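Thread, because my sister in law asked and I ended up typing too much into the family chat. Stone benchtops, and why I don't believe most of what the showroom told me.
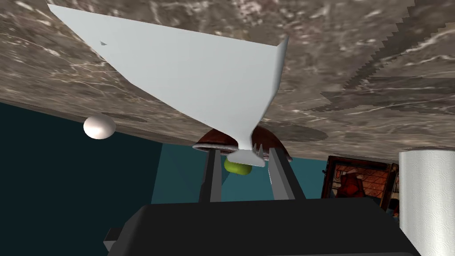

One reply already, from a follower in Rornmont, saying the stone is worth it if you plan to stay put, and that she sealed hers once and never thought about it again. Fair enough. I've heard the once-and-done story a lot, mostly from people who haven't tipped a glass of red on theirs yet.

Started looking in July. We wanted to replace the old laminate, which was ugly but had put up with everything we did to it. First stop was the Dornau showroom. Lovely lighting. Everything looks expensive under that lighting, including me.

The sales pitch was that natural stone "looks after itself". I asked what the sealer was for, then. There was a bit of a pause and a brochure.

The sealer is called Otonum and it's 199 a bottle. The card beside it said was 800, now 199. I've been back since and the card was still up. I would like to meet whoever paid 800.

You're meant to do three coats. Is that one bottle or more? Depends on the stone, they said. Could I see the stone data then? Depends on the slab, they said.

Masson, down the road, sell a sealer in a plain bottle for 198. So the huge discount gets you to a dollar more than the place that isn't having a sale.

I asked both shops the same thing. What does the sealer do about lemon juice? As far as I can make out, not much. Acid etches marble whether it's sealed or not. Sealing slows down stains soaking in, and etching is a different problem. Masson told me this straight out. Dornau told me to use a chopping board.

Someone will say patina. I know about patina. I grew up with a kitchen table that had patina and Mum called it "the state of that table". I don't see why it should cost more on a bench.

Then the warranty. Dornau's covers "defects in the stone". Not stains, not chips, not heat marks, not anything from the sink. I read it in the car and tried to think of what was left. A crack, maybe, if you could prove you weren't in the room.

The colour business annoyed me as well. You choose from a little square sample and the slab is a different thing altogether, with veins going wherever they like and blotches that weren't in the sample. Ask to see your slab. Not one like it, yours. Get them to put your name on it.

And get the cutouts and edges in the quote. Ours had the sink hole as an extra. A kitchen bench. With the sink as an extra.

Are there people who love theirs? Yes, plenty, and I'm not telling anyone to rip it out. I just can't find one who'll give me the same answer on sealing as the next one.

For now the laminate stays. I've glued the lifting corner back down and we'll see how it goes through summer.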